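Durix gets its two-armed can cell back, minus the drift

Dalley | Business | January

The most closely watched shelf in Dalley is back in service. It is small, it has a light wood top, and for most of last month the robots at Durix could not be trusted to put a can of soda on it.

The cell, which everyone in the building calls Stostholm after a misspelling on its original shipping label, has two black arms facing each other across a black work surface. Its job is to pick up drinks and put them on the shelf, or take them off the shelf and put them back on the table, which you may recognize from having a kitchen. Durix uses it to test handling software before the same software goes to paying customers, and so when Stostholm goes wrong a good many people end up standing next to it with their arms folded.

What went wrong was the left arm. It had begun setting cans down short of where it meant to, a little at first and then by enough that a can would catch the edge of the shelf and come back to the table the quick way. The right arm, given the same cans and the same instructions, carried on without complaint.

"We blamed the software for nine days," said Anathi Mabuza, who runs the test floor. "Then we blamed the camera. Then Rami put a wrench on it."

Rami Mahasneh, a maintenance technician, found that the bolts holding the left arm's base had backed off. They were still in, and to the eye they were tight. Under load the whole base was rocking by 2 millimeters, and by the time that rocking had traveled out through the elbow and the wrist to the fingers, it was a good deal more than 2 millimeters and pointed somewhere new each time.

The arm's own position readings were perfect throughout. It knew exactly where it was in relation to its base. It had no opinion on where the base was.

How the fix was done

The repair took an afternoon. The paperwork took longer, and Mabuza would like it known that she did not design the form.

Mahasneh powered down both arms and supported the left one before touching the bolts, then took them out one at a time, cleaned the threads, applied a thread-locking compound and ran them back in with a torque wrench. He did the right arm as well. It had shown no symptoms, but it had been bolted down by the same person on the same day, and that person was Mahasneh.

Next came the table. The work surface is clamped in place, and the clamps had been nudged so often by passing knees that the whole thing had crept toward the aisle. It was squared up against the rails and the clamps were reset. Floor tape now marks where knees should go.

Cables were third. Wanting Bai, who looks after the wiring on the floor, had been asking for time with Stostholm since the fall and took the opportunity to go over both arms from base to gripper with a flashlight in her teeth. One signal lead on the left arm had been pulling tight at full reach. It had not failed. She gave it more slack, redid the ties so the loop moves with the joint, and wrote the length down on a piece of tape stuck inside the cabinet door, where she expects to be the only person ever to read it.

"There's always a cable that's fine until the arm goes to the far corner," Bai said. "So you send the arm to the far corner. People skip that because it's slow."

Only then did anyone touch the calibration. Daichi Nishimura, the engineer who had spent most of the nine days inside the software, reran the routine that lines up each wrist camera with its gripper, then the one that gets the two arms to agree on where the table is. The old numbers for the right arm barely changed. The old numbers for the left arm were, in his words, "a record of a base that moved while we were measuring it," and he has kept a copy pinned over his desk.

A hundred cans, give or take a spill

Durix does not consider a cell repaired until it has done 100 placements in a row without a person reaching in. Stostholm's first attempt ended early when a can rolled. The second ended when a visiting salesman leaned on the table. The third one counted.

The test uses ordinary drinks from the store down the road, a mix of the wide kind and the slim kind. There was once a proposal to buy machined metal blanks of identical weight, and it got as far as a quote. Store cans won on price. They are also shiny, which cameras dislike, and they come with a rim that a finger can catch on if it arrives low. Rongrong Tang, who writes the test plans, regards all of this as a benefit.

"If it can only pick up a nice object, I don't learn anything," Tang said. She has the cans scattered by hand between runs, standing or lying down, with no pattern, and she has been known to move one after a colleague has arranged them too neatly.

Each run starts the same way. The surface gets wiped. The shelf feet go back on their marks. Both arms are sent to their start positions, and someone checks that the fingers open and close fully before anything is put within reach of them. Mabuza has added a line to the checklist requiring a hand on each base, pushing sideways, firmly. It is the least sophisticated instruction in the document and the only one that would have saved them nine days.

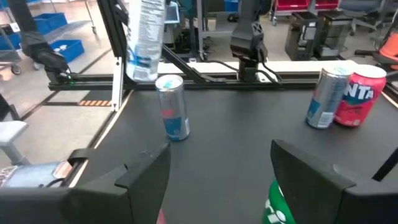
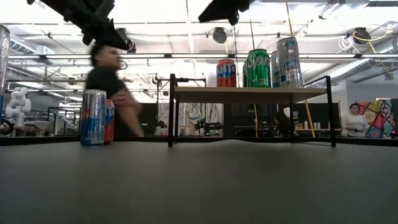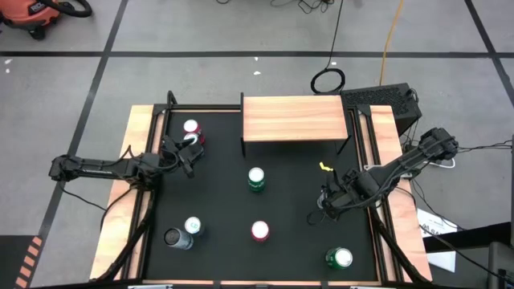 Stostholm and its cans on the test floor. Photos: Durix

New service schedule

The cell now has a maintenance interval, having previously had a maintenance feeling. Base bolts on both arms will be checked with the torque wrench every 400 hours of running time. Each bolt head also gets a stripe of paint across it and onto the plate beneath, so that any turning shows up as a broken line. Paint of this sort costs very little. Nishimura has asked that the nine days not be divided by the price of the bottle.

Gripper fingers will be taken off, cleaned and looked over at the same stop. Soda is sticky, cans do get dented, and a dried film on a finger makes a can hang on for a moment after it has been let go. The software team had at one time written a small correction for this. It has been removed, and the fingers will be washed.

The camera calibration gets a quick check each morning, using a printed target laid flat on the table, and a full redo whenever a bolt, a bracket or a clamp has been touched. If the quick check fails two mornings running, the rule is that Mahasneh is called before Nishimura is. The order was settled without much debate.

Durix puts the cost of the whole episode at about $400 in parts and supplies, a figure that leaves out wages and is therefore very popular with the people who have been quoting it. Most of it went on a new torque wrench. The old one was found to read low, which may be how the bolts came to be loose to begin with, and it has been given a red tag and a drawer of its own.

Work on the customer release that was waiting for the cell has started again. The other cells on the floor are to have their bases checked over the coming weeks, beginning with the two that Mahasneh installed on the same day as Stostholm. He has asked to do those himself.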